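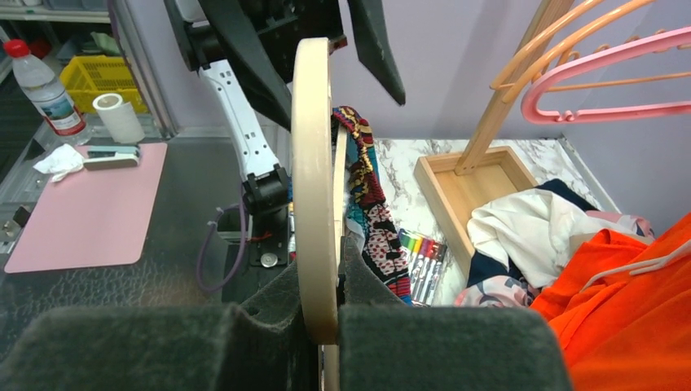 Onham's bid for the Rinberg winger is stuck on the add-ons. The base fee is agreed and paid in two parts. What's left is a bonus due after 14 league starts - Rinberg want it at 10. 

His numbers: 52 league games, 1,301 minutes last season, most of them off the bench. Onham see a starter on the left. Rinberg see a sub with resale value.

Lumel asked about a loan in April and were turned down. No new offer from them so far.

Contract runs one more year. Rinberg hold an option on a second - it has to be used before the season opens.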